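Workshop notebook, 18 May 2018. Patriotic clip for Keltier, second cut

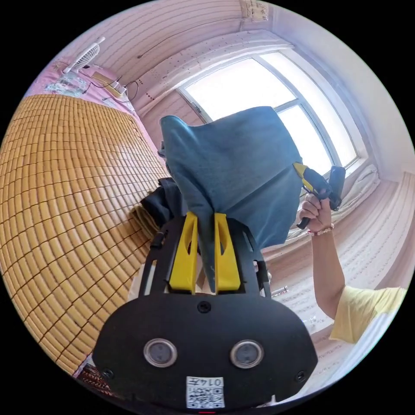 The Bundale video is now down to 4 minutes, and the anthem starts too early again. I moved the parade behind the eagle shot, as Reinholz asked. For the flag part we still need cloth with real folds. The blue-gray one, held up between the yellow fingers, hangs in soft folds, but the color is too dull for a flag. I would try a stronger blue.

Monard upload: version 6 has 1,008 views, most of them from the veterans' page. Comments not read yet. To do: lower the drums, check the song license.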